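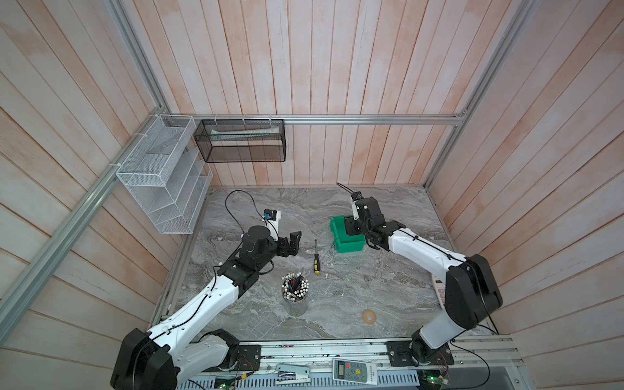

Data collection > Two-arm setups

zakham_bench
We have 40 demos of the desk cleanup task: screwdriver, pen holder and other office stuff, one green bin. Policy reaches fine but fumbles at the bin rim. Collect more, or fix what we have?

kemeys40
More. Forty is nothing for two arms. We stopped at 3000 on Tavinska.

sevadden
Disagree. Look at your wrist views first. If the operators handle the bin in 3 different ways, more of the same won't help.

zakham_bench
Two operators, and they do differ. One goes for the rim early — the other keeps the right gripper above the bin and waits.
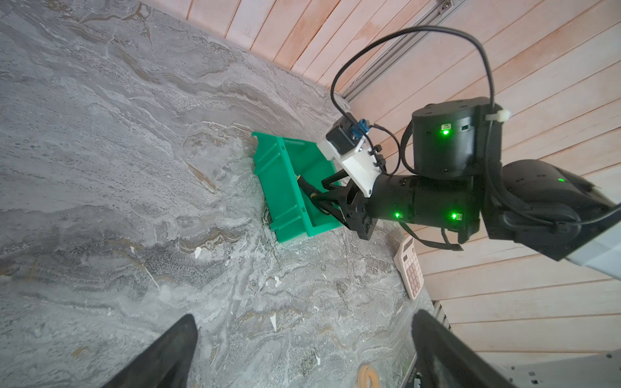

I could split the set by operator and train on each half, but that leaves very little per run.

kemeys40
Too little. Pick one style and record again.

sevadden
Try the split anyway. It costs you one night of training.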